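Ticket: intermitência na rede sem fios, sala de reuniões do fundo
Aberto em: 13/03/2019
Responsável: Oduor Waweru
Estado: em observação

## Sintoma

Os portáteis perdem a ligação durante as chamadas e voltam sozinhos passado um bocado. O ícone continua a mostrar rede, mas o Cetach (o nosso cliente de videoconferência) fica em "a restabelecer" e a chamada cai. Por cabo não acontece. Nas outras salas de Makunholm também não há queixas.

## O que já foi verificado

- Cabo do comutador até ao ponto de acesso: testado, sem erros.
- Alimentação por Ethernet: estável, sem reinícios no registo.
- Credenciais e certificado: iguais aos das outras salas.
- Servidor DHCP: há endereços livres de sobra.

O registo do ponto de acesso mostra clientes a sair e a entrar outra vez, sempre com o mesmo motivo: sinal fraco. Quem está sentado junto à porta apanha o ponto do corredor, quem está ao fundo apanha o da sala, e os do meio andam a saltar entre os 2.

O ponto da sala é o Hladun antigo, que ficou pousado em cima do armário depois das obras de outubro. A Sustico, que fez a instalação, propôs passá-lo para o teto. Pedi que não furassem os painéis sem falar primeiro com a manutenção do edifício.

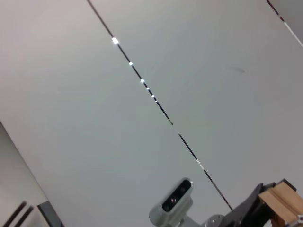
*Teto: painéis lisos e claros, com a junta escura em diagonal.*

A manutenção respondeu que se pode fixar um suporte leve, desde que não seja colado à face dos painéis. Falta saber se o peso do Hladun com a base cabe nesse limite. Pedi a ficha técnica à Sustico – ainda não chegou.

## Alterações feitas

1. Potência do ponto do corredor reduzida em 3 dB.
2. Canal do ponto da sala mudado, estava igual ao do corredor.
3. Desligadas as taxas mais baixas nos dois equipamentos.

Depois disto fiz uma chamada de teste com 2 portáteis no meio da sala e não caiu. Um ping contínuo de 2000 pacotes para a gateway terminou sem perdas. A sala estava vazia de gente, portanto o teste vale o que vale.

## Notas

O firmware do Hladun está desatualizado. Não mexi para não misturar alterações. Se a falha voltar, atualizo primeiro e só depois se trata da mudança de sítio.

Quem usar a sala e perder a ligação deve responder a este ticket com a hora e o lugar onde estava sentado. "Está lento" não chega para procurar no registo.

## Pendente

- Ficha técnica e peso do suporte (Sustico).
- Autorização escrita da manutenção.
- Rever o registo depois da próxima reunião com a sala cheia – Oduor.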